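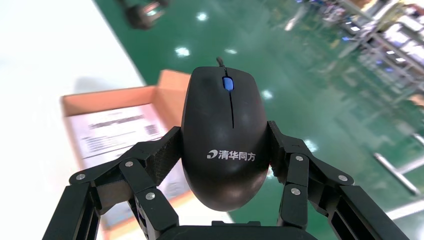

Workshop Tips: Getting Your Gripper Software to Behave

Home - Tips - Workshop - Kitchen - Odds and Ends - Contact

Posted July 8, 2018 by Thabiso Mahlangu

I spent most of June teaching an arm to put things into boxes and take them out again, a job my nephew mastered before he could talk. These are the notes I wish I'd had pinned over the bench. They assume you have a two-finger gripper, a camera at the wrist and a planner you half trust. I use Idero for planning and Fornska for the vision side, but most of this applies to whatever you've got.

Start with dull objects
A computer mouse is a good one. It has a rounded hump at one end, a narrower front and a cable that goes wherever it likes. If your grasp finder can settle on the two sides at the widest part, it will cope with a good deal of what lives in your drawers. Save the wine glasses for later, or for never.

Don't let it fall in love with a colour
My first detector found the mouse every time, and I was very pleased with myself until I swapped in an all-black one. It had been looking for the blue scroll wheel. Now I cover the brightest part of anything I train on for half the pictures.

Shiny floors are full of ghosts
Ceiling lights on a glossy floor look like lovely solid white objects to a depth filter. Mask off everything beyond the work surface before you do any clever thinking. If you can't mask it, lock the exposure by hand. Auto exposure will look at a white tabletop, panic, and turn your black object into a hole.

Teach it what its own fingers look like
With a wrist camera the fingers are in every picture. Draw a mask for them at fully open, fully closed and a few widths between, and blend. Themba Magagula skipped this on the Zwane rig and it spent an afternoon politely refusing to move, on the grounds that it was about to hit itself.

Close slowly, then ask
Send the close command in small steps and check the finger position after each. I wait 200 milliseconds before believing the reading. If the fingers have gone all the way shut, you're holding air, and the software should say so out loud instead of carrying on to deliver it.

Give cables a fat margin
The planner thinks a mouse ends where the shell ends. Add a made-up lump where the cable comes out and plan around that. Mine is ridiculous and I've stopped shrinking it.

Box flaps count as walls
An upright flap is thin and floppy and will vanish from your point cloud whenever it suits it. Put it in the collision map yourself and leave it there.

Keep the failures
I log the last 500 attempts in full and everything older as one line each. Name the files by attempt number. "final_new_2" tells you nothing, whereas 2309 tells me precisely which evening I went to bed cross.

Change one number at a time
Yes, I know. I don't always do it either. Write the old value next to the new one in the settings file, with a word on why you touched it - "felt wrong" is allowed.

Recent tips
Wurnura settings that survive a restart
Labelling drawers so other people put things back
Getting tape residue off a worktop
Planning speeds: what happened when I typed 1000
Sharpening kitchen scissors without ruining them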